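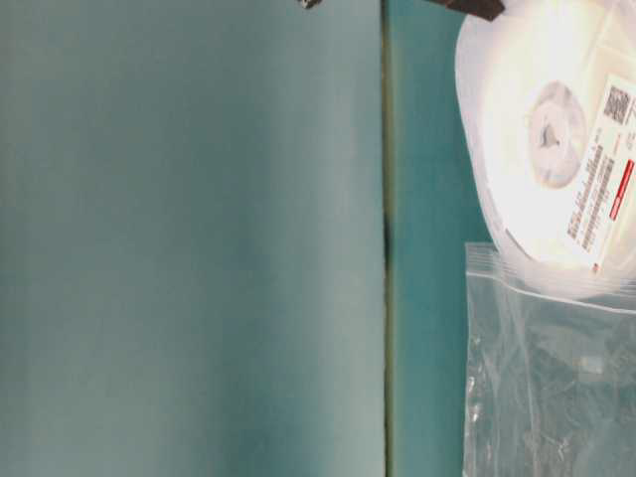
Bench cam view: wrapped reel top right, zip bag under it.

Posted in: Home Robotics > Teaching & Teleop > Show Your Setup

plirkgate25
Started on reel-into-bag this week, all by remote control. I've done 80 demos and the arm still closes on the bag as if it were solid. The reel it copes with. October 6, 2022 was my first go, so be gentle!

dundamitz
Your reel is nearly white-out in that light. Turn the lamp down before you record another one, or you'll be training on glare.

beravov_bits
Disagree - leave the lamp alone and ditch the remote. I moved my arm by hand for all my bag demos and 25 good ones beat my old pile of 1637. You can feel the plastic give.

dundamitz
By hand your own arm is in every shot though. Mine learned to wait for a sleeve.

beravov_bits
Wrist camera only, no sleeve :)

plirkgate25
I only have the fixed one... Might try pinching the bag by the zip end, where it's stiffer?

Văn
Zip end worked for me. Slow right down on the approach as well - my early demos were far too quick and it copied every jerk.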